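Prallavus Service Desk
Ticket: Large PDF exports from Odiris fail or print slowly
Category: Document Services / Export and Print
Priority: Medium
Status: Resolved, monitoring
Affected: Records Office, Facilities Planning, Central Print Room

Initial report

The Records Office reports that monthly packets exported from Odiris are much larger than in earlier months. Several packets were rejected by the outgoing mail gateway. Others reached the Central Print Room but held the queue for long periods before the first page was released. Text-only packets are not affected. The office has 3,000 records to export before the August close and has asked for a workaround while the cause is under review.

Environment

Records are kept in Odiris. Export to PDF is performed by the Zisix converter, which runs as a service on the shared application server. Printing passes through the Farina queue. The converter was upgraded during the July maintenance window. No change was made to Farina in that period.

First response, 9:15 a.m.

The requester was asked to supply one packet that failed, the export profile in use, and the time of the attempt. The requester was also advised to split the packet and send it in sections until further notice. The mail gateway limit will not be raised for this issue.

Analysis, 11:40 a.m.

The gateway log shows ordinary size rejections and no other error. The Farina log shows that jobs arrived complete and were accepted. The delay occurs during page rendering, before any data is sent to the printer. Replacing the printer driver on one workstation made no difference, and the original driver was restored.

The export profile was then compared with the copy held in the change record. In the current profile, the image compression field reads "Lossless." In the recorded copy it reads "JPEG, quality 80." The resolution field is unchanged at 300 dots per inch. The upgrade notes state that custom profiles are carried forward, but the notes also list compression among the settings that return to the default if the profile was created under an older major version. The profile used by the Records Office was created under such a version.

Test, 1:30 p.m.

A short packet was exported from the test library under each profile.
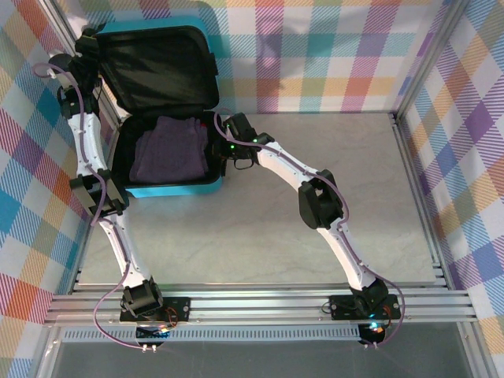
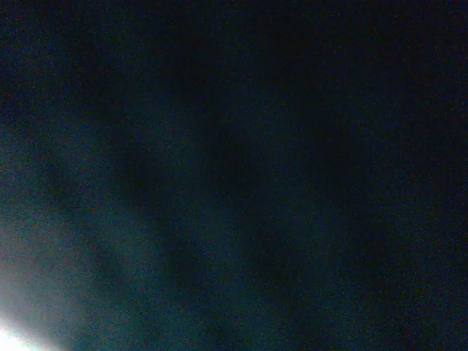

File size under lossless compression depends on how much the values change from one pixel to the next. A page of typed text is mostly plain background and remains small under either setting. Photographs are less predictable, and their size cannot be judged from how much they appear to show. The second picture above is almost entirely dark and has no object that can be made out, yet fine specks of red, green, and blue are scattered over all of it, and a lossless method is required to keep every one of them. The same applies to many of the older basement and stairwell photographs in the Facilities Planning records. Staff should not assume that a dark page is a small page.

With the lossless profile, the test packet reproduced the delay in Farina. With the recorded profile, it was released promptly and passed the mail gateway. Print Room staff compared the two sets of pages at normal reading distance and accepted both.

Cause

The compression setting in the custom export profile returned to its default during the Zisix upgrade. Farina and the mail gateway operated as intended.

Corrective action, 3:05 p.m.

The image compression field was set back to JPEG, quality 80, in the Records Office profile and in the Facilities Planning profile. The converter service was restarted. Jobs already held in Farina were canceled at the request of the Print Room and must be submitted again by the originating office.

The archival profile was reviewed and left as it is. It is meant to be lossless, and records exported for permanent retention must continue to use it. Archival packets should be moved through the shared transfer folder and should not be sent by mail.

Instructions to users

Close and reopen Odiris before the next export. A session left open will continue to use the earlier settings. In the export window, confirm that the profile name matches the purpose of the packet. Packets exported since the upgrade are complete and valid, and need to be exported again only if they could not be delivered.

Requester follow-up, 4:20 p.m.

The Records Office resubmitted 8 packets. All were delivered. One printed with the cover sheet in the wrong tray, which the office confirms is an existing matter under a separate ticket.

Open items

Upgrade checklist to be amended so that each custom profile is compared with its change record before the service is returned to use. Owner: Application Support.

Ticket to remain in monitoring status until the August close is finished.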